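Drindwood Bench Cell Work Board, Model 245

Product information and service notice
Revised 7/14/20

Status: Available. Boards shipped with the first version of the mounting kit need the corrective work described on this page before further use.

Overview

The Model 245 is a flat wooden work board for small manipulators handling light parts: sorting, stacking, line-up and placement checks. It bolts to a perforated table and gives the fingers a surface with some friction and a little forgiveness. The board is sold alone or with the Bilton block set, which contains plastic cylinders, prisms, squares and stars.

The board is a passive part. It has no sensors and no release mechanism. All contact protection has to come from the arm controller, the fingers and the way the cell is set up.

Fault notice: board shift under downward contact

Drindwood has received reports of the board moving on the table during a placement cycle. In the case that led to this notice, a two-finger hand came down to place a cylinder at a taught height. One of the front bolts had backed out by part of a turn. The board slid when the finger touched it, the next part in the line was struck on its side, and the controller kept going because the contact force stayed under its stop limit. The finger tip was bent and the part was thrown off the table. There were no injuries.

The cycle had run 214 times without a fault before the shift. A short trial run will not show this problem.

Ineke Leemans examined the returned hardware for Drindwood and found two causes acting together:

Bolt preload. The plain washers in the first mounting kit bed into the wood over time and clamping force drops. The bolt still looks seated. It can often be turned with two fingers.

Height reference. The taught placement height had been taken from the table surface and a nominal board thickness was added. Wood changes thickness with humidity. On the returned unit the error was enough to put the finger into the board on every cycle, and that repeated contact is what worked the bolt loose.

Affected units

Mounting kits with plain steel washers are affected. Kits with serrated flange bolts and a spreader plate are not. The kit type is printed on the bag label and on the packing slip. Boards mounted with the customer's own hardware should be treated as affected until checked.

Corrective work

1. Stop the cell, lock out the arm supply and move the arm clear of the board by hand.
2. Remove all parts from the board. Do not loosen the bolts with parts in place.
3. Take out the bolts and discard the plain washers.
4. Inspect the holes. A crushed ring is normal. A crack running with the grain is not, and the board must be replaced.
5. Fit the replacement kit and tighten to the value on the kit card. Tighten again after the first day of use.
6. Re-teach the placement height by touching off on the board surface in at least 3 places. Do not calculate it from the table.
7. Run one full line-up at reduced speed with the contact limit set to its lowest usable value.

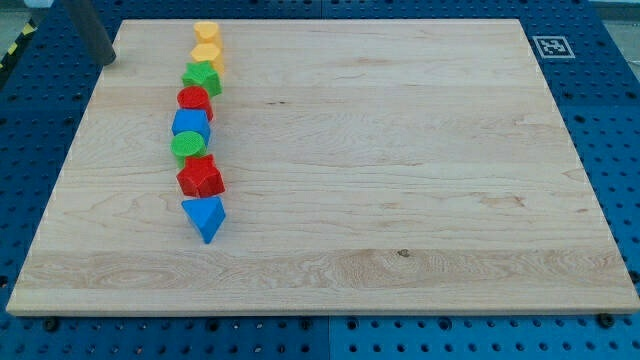

For step 7, parts set close together are a harder test than parts spaced apart. A lateral error that would go unnoticed with open spacing will push a neighboring part, and the push is easy to see afterward. Tall parts should be placed first where the sequence allows it, as a low finger path over tall parts is the most common cause of a side strike.

If any part moves when it should not, stop and check the board position before changing the program. Wavodetti controllers with older motion packages log a soft contact as a completed move, so a clean log is no proof that the board stayed put — check the bolts by hand.

Limits of use

Maximum static load is given on the board label. Do not use the board as a hard stop, as a homing surface or for press-fit work. Do not rely on a fiducial marker on the table to detect board movement. The marker gives the table position only.

Replacement kits

Kits are supplied free of charge for affected boards. Order through Mofokeng parts service with the packing slip number. Delivery is expected through the end of August. Technical questions on this notice go to Evelien Van Wijk, product safety, Drindwood.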